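Reading a stripped Wotetik binary without losing your evening

Quick writeup, mostly so I stop re-learning this. Wotetik is a little stack language, two-byte opcodes, and the Presgate puzzles love handing you a compiled blob with no symbols and no source. You need a hex editor and Ploris (the disassembler). Python helps for the last bit.

Step 1. Check the header.

First 4 bytes should be the magic. If they aren't, someone XORed the whole file with one byte. XOR your first byte against the magic's first byte, that's the key. Apply to everything. Done.

Step 2. Find the entry point.

Next two bytes, little endian. Mine came out as 3787 which looked wrong as the code section seemed to end way before that. It wasn't wrong. Offset counts from the end of the string table, not from the start of the file. Lost about 70 minutes to that. Write it on your hand.

Step 3. Disassemble from the entry, not from the top.

ploris -e 3787 puzzle.wtk > out.txt

If you start from the top Ploris tries to decode the strings as code and you get garbage. Plausible looking garbage too, jumps and everything.

Step 4. Ignore most of it.

Search for CMP. Usually only a handful. The one you want sits inside a loop, with a LOAD right before it and a JNZ right after. Everything else in mine was junk — pushes that get popped two lines later, a counter that never gets read. Delete those lines from your copy as you go. Mine went down to 60 lines and suddenly it was readable.

Step 5. Write it out as pseudocode.

for each char c in input:
 t = (c + i) xor key
 if t != table[i]: fail

Don't worry about getting every varible name right. You just want the shape.

Step 6. Reverse it.

c = (table[i] xor key) - i

Mind the order. Undo the xor first, then subtract. I did it backwards and got something that was almost english, worse than getting nonsense. Also mask with 0xff after subtracting or Python will hand you negatives and chr() blows up. 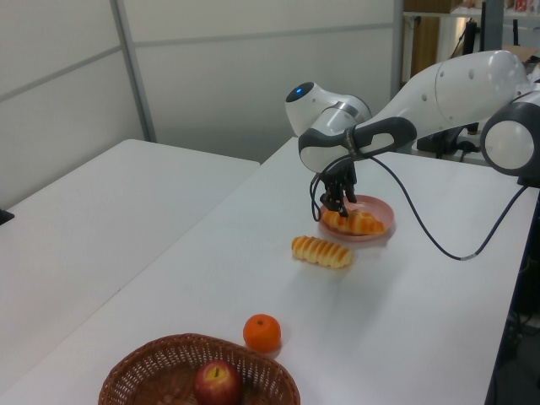 Robot arm, bread roll, pink plate.

Step 7. Check it.

Feed the string back in. If it fails on the last character only, there's a trailing null in the table, drop it. If it fails on the first, your key is off, go back to step 4 and see wether the key gets changed before the loop starts. Some of the harder ones do that, one ADD hidden up in the setup code.

Things that might bite you:

- Old Ploris builds print JNZ and JZ swapped. Update.
- Mao mode (the -m flag) renames all the opcodes. Pretty, useless here. Leave it off.
- Tables can overlap the code section. Legal, annoying.

Thanks to Boyang Song for the string table offset thing, would still be stuck. Will add a part on self-modifying ones when I finish one. Maybe December.

Contact: use the form | © Boxed notes, text free to reuse with credit | Back to top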